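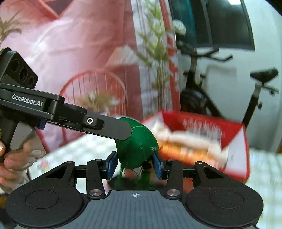 짙은 초록에 빠지는 계절

최종 수정: 2024년 12월 15일

초록에도 무게가 있다고 믿는 편이다. 새순의 연두는 가볍고, 여름 잔디의 초록은 떠들썩하고, 겨울 식탁에 올라오는 짙은 초록은 묵직하다. 거의 검정이라고 해도 될 만큼 어두운데 빛이 닿으면 그제야 '나 초록이었어' 하고 슬쩍 알려 주는 색. 나는 이 색을 정말 좋아한다. 찬장을 열어도, 채소 가게 앞을 지나도, 그릇 가게 진열대를 들여다봐도 손이 먼저 가는 쪽은 늘 정해져 있다.

이번 호에서는 그 색을, 그것도 둥글고 매끈한 것에 얹힌 짙은 초록만 따로 떼어 이야기해 보려고 한다. 네모난 초록도 훌륭하지만(당구대와 오래된 사전 표지에 경의를!) 둥근 초록에는 둥근 초록만의 재미가 있다. 면이 휘어 있으니 색이 한 가지로 머물지 않는다. 위쪽은 밝아지고 옆구리는 깊어지고 바닥 가까이로 가면 다시 어둠에 잠긴다.

첫머리 사진의 초록을 한 번 더 보아 주시면 좋겠다. 위로 갈수록 좁아지다가 오른쪽으로 불룩해지고, 밑동에서는 안으로 말려 들어간다. 자로 그린 곡선에서는 좀처럼 나오지 않는 모양이라 볼수록 정이 간다. 윗면을 지나는 가느다란 연녹색 선 하나, 오른쪽 옆에 남은 작고 희끗한 자국 하나. 나는 저 자국이 특히 마음에 든다. 얼룩 하나 없는 초록이었다면 이렇게 오래 들여다보지 않았을 것 같다.

흠집이 있어야 초록이 깊어 보인다

채소든 도자기든 유리든, 짙은 색은 흠을 숨겨 주지 않는다. 흰 접시의 긁힌 자국은 며칠을 써도 모르고 지나가는데 어두운 초록 접시의 긁힌 자국은 꺼내는 순간 눈에 들어온다. 살림하는 사람에게는 성가신 성질이다. 나도 처음에는 속이 상했다. Kurex에서 산 짙은 초록 유약 종지에 첫 주부터 숟가락 자국이 났고, 그날 저녁은 밥맛이 없었다.

그런데 그 종지를 9년째 쓰고 있다. 자국은 늘었고, 늘어난 자국 덕분에 바탕의 초록이 전보다 어두워 보인다. 옅은 점이 옆에 있으면 짙은 색은 더 짙게 읽히는 모양이다. 화가들이야 진작 알았겠지만 나는 종지에서 배웠다. 요즘은 간장을 따르기 전에 꼭 한 번 기울여 본다. 창가 쪽 빛이 둥근 안벽을 타고 미끄러지는 걸 보려고. 식구들은 음식이 식는다고 한다.

채소라면 이야기가 조금 다르다. 애호박 껍질의 흐릿한 줄무늬나 단호박의 거친 골, 아보카도의 오톨도톨한 표면은 상처가 아니고 원래 얼굴이다. 풋고추와 피망은 또 어떤가. 그렇게 윤이 나면서 그렇게 제멋대로 휘어 있는 물건을 사람이 만들려고 했다면 꽤나 고생했을 것이다. 피망을 고를 때 나는 반듯한 것보다 한쪽 어깨가 치솟은 것을 집는다. 썰어 놓으면 맛은 똑같고, 썰기 전까지는 도마 위가 훨씬 즐겁다.

어디에 놓을까

짙은 초록은 자리를 탄다. 흰 식탁보 위에 놓으면 윤곽이 또렷해지고, 나무 도마 위에서는 따뜻해 보인다. 그리고 어둡고 윤이 나는 바닥 위에 놓으면 초록이 아래로 번진다. 사진 속 바닥에 초록 줄기가 길게 늘어지고 반사가 뿌옇게 흐려진 것처럼. 나는 이 마지막 방식에 완전히 넘어갔다. 물건 하나가 바닥까지 물들이는데 누가 안 넘어갈까!

집에서 해 보려면 큰 장비가 필요 없다. 내가 쓰는 건 Timosis의 검은 법랑 쟁반으로, 원래는 빵 반죽을 옮기려고 산 것이다. 쟁반을 창에서 한 팔쯤 떨어진 곳에 놓고 마른 천으로 닦는다. 그다음 둥근 것을 올리고 조금씩 돌려 본다. 꼭지가 창을 향할 때와 등질 때의 색이 놀랄 만큼 다르다. 흐린 날이 맑은 날보다 낫다. 해가 쨍하면 표면에 하얀 점만 떠서 초록이 도망가 버린다.

옆에 무엇을 둘지도 고민거리다. 분홍기가 도는 것을 아주 조금만 곁들이면 초록이 살아난다. 래디시 한 알이나 햄 한 조각, 혹은 분홍 소금 한 꼬집이면 넉넉하다. 빨강은 너무 세다. 12월에 초록과 빨강을 나란히 두면 원하든 원하지 않든 크리스마스가 되어 버리니, 그 효과를 노리는 게 아니라면 한 걸음 물러난 분홍을 권한다.

윤을 내는 일, 내버려 두는 일

취재 삼아 들른 Baptiste에서는 8월에 딴 박을 말려 초록 칠을 올린 물건을 팔고 있었다. 칠은 모두 4번. 한 번 바르고 마르기를 기다렸다가 갈아 내고 다시 바른다고 안내문에 적혀 있었다. 마지막 칠까지 21일이 걸린다고 했다. 가게 선반에서 가장 인기 있는 건 손안에 쏙 들어오는 작은 것인데, 나도 한참을 쥐었다 놓았다 하다가 결국 사고 말았다. 300그램이 채 안 되는데도 색 때문인지 손에 들면 돌처럼 듬직하다.

그 물건을 집에 가져와서 매일 닦았느냐 하면, 그러지 않았다. 칠이 된 것은 마른 천으로 가끔 먼지만 걷어 내면 된다. 채소는 더 간단해서 먹기 전에 씻으면 그만이다. 유약 그릇은 부드러운 수세미를 쓰고, 겹쳐 둘 때는 사이에 천 한 장을 끼운다. 나는 그 천을 자주 잊어버린다. 그래서 우리 집 초록 그릇은 다들 조금씩 희끗하다.

한 가지 더. 짙은 초록을 모으기 시작하면 비슷한 것을 자꾸 사게 된다. 병, 단추, 양초, 그리고 어디에 쓰는지 모르는 뚜껑까지. 내 경우 기준은 손이었다. 손에 올려 보고 굴려 보고, 손가락이 곡선을 따라가다 멈칫하는 데가 있으면 들인다. 매끈하기만 한 것은 예뻐도 금방 잊는데, 어딘가 불룩하거나 한쪽이 움푹한 것은 불을 꺼도 생각이 난다.

이 글을 쓰는 책상 위에도 피망이 하나 있다. 저녁에 볶으려고 했는데 오후 내내 창가에서 색이 바뀌는 걸 보느라 아직 손을 못 댔다. 오늘은 아마 계란만 볶을 것 같다.

독자 댓글

올리브나무집
피망 어깨 이야기에 크게 웃었습니다. 저도 삐뚤어진 것만 골라 담아서 계산대에서 교환해 드릴까요, 하는 말을 들은 적이 있어요.

밤나들이
검은 쟁반 따라 해 봤는데 정말 바닥까지 초록이 내려오네요. 집에 법랑이 없어서 까만 접시로 했습니다. 흐린 날이 낫다는 말도 맞아요.

종지수집가
유약 그릇 사이에 끼우는 천은 헌 면 티셔츠를 둥글게 잘라 쓰면 편합니다. 다음에는 갈색 이야기도 부탁드려요!

문의: Ketthorpe 편집부 | © 2024 Ketthorpe. 무단 전재 및 재배포 금지 | 맨 위로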